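Slide 4 - where the money goes

Start with the total. We asked for one arm and one gripper. Stella Koech's team at Nkuna priced the full cell, and the arm was less than half of it. Say that slowly, people write it down.

Gripper next. We budgeted for one set of fingers. Plan for spares from the start. Rellanero quoted 616 for a spare set, with a 40 day lead time. Order them with the arm. 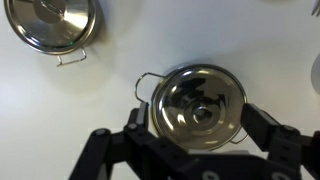
Lidded steel pots, wire handles, parallel-jaw gripper.

Point out the handles. They stick out past the rim, so the jaw opening on the data sheet is only part of the answer. Measure your own items before you sign. Shiny lids also go on the list of things to ask the vision vendor about.

Slide 5 - running costs

Service contract, training for two people, floor space. Emmanuel Wanyama has the spreadsheet if anyone wants a copy. Hold back 9 percent for changes after install - we held back nothing and had to go back to Dennis Minja in June.

Questions, then hand over to Reece.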